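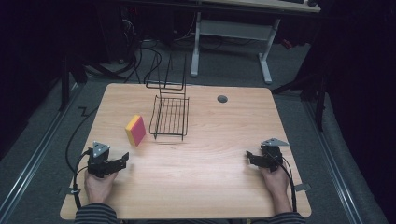
Questions about the Garnevora door seal

What is the Garnevora seal?

It is a strip with a soft brush and a thin rubber lip. You fix it on the bottom of an inside or outside door, and it closes the gap between the door and the floor. We make it in our workshop in Ravcombe.

How large can the gap be?

The standard strip covers a gap up to half an inch. If your gap is larger, please choose the Clamberg strip, because its brush is longer. Please measure in the two corners and also in the middle. In old houses the floor is often not level, and the gap on the hinge side can be very different from the gap on the handle side. Take the largest number.

My door is wider than the strip. What can I do?

The longest strip we sell is 46 inches. For a double door you need two strips, one for each leaf. We do not recommend to join two pieces on one leaf, as air will pass at the joint.

Can I cut it shorter?

Yes. Pull the brush out of the rail first, then cut the rail with a fine metal saw and the brush with strong scissors. Put the brush back and press the end of the rail a little with pliers, so the brush cannot slide. Cut only from the end without the printed mark.

Which tools do I need?

A screwdriver, a pencil, a measuring tape and a small drill bit. The 4 screws are in the package. There is also a self-adhesive version for people who rent and are not allowed to make holes. Clean the door with alcohol before you stick it, and let it dry well. The glue needs a full night before it is strong, so please do not pull on the strip during this time.

Will it scratch my floor?

The brush does not scratch wood, tile or vinyl. On thick carpet the door can become heavy to move. In this case mount the strip a little higher, so that the brush only touches the top of the carpet.

I still feel cold air after I put the seal on. Why?

In most cases the air comes from the sides or the top of the door. Hold a thin piece of paper near the frame on a windy day and look where it moves. For the sides we have the Amini foam profile, which is sold in rolls. Please check the letter slot and the keyhole too.

Does the room still get enough fresh air?

If you have a gas heater, an open fireplace or a wood stove in the room, ask your installer before you close any gap. Some rooms need this air for safety. Bathroom doors should also keep a small opening if there is an exhaust fan.

How long does the brush last?

On a door that is used every day, nearly 7 years. Vacuum it in October, before the heating season. A new brush can be ordered without the rail.

Can I send it back?

Yes, if it is not cut and the screws are complete. Write your order number on the outside of the package.

Who answers my questions?

Please write to Tahmineh Bagheri through the contact form. A photo of the bottom of the door helps very much, and please tell us the size of the gap.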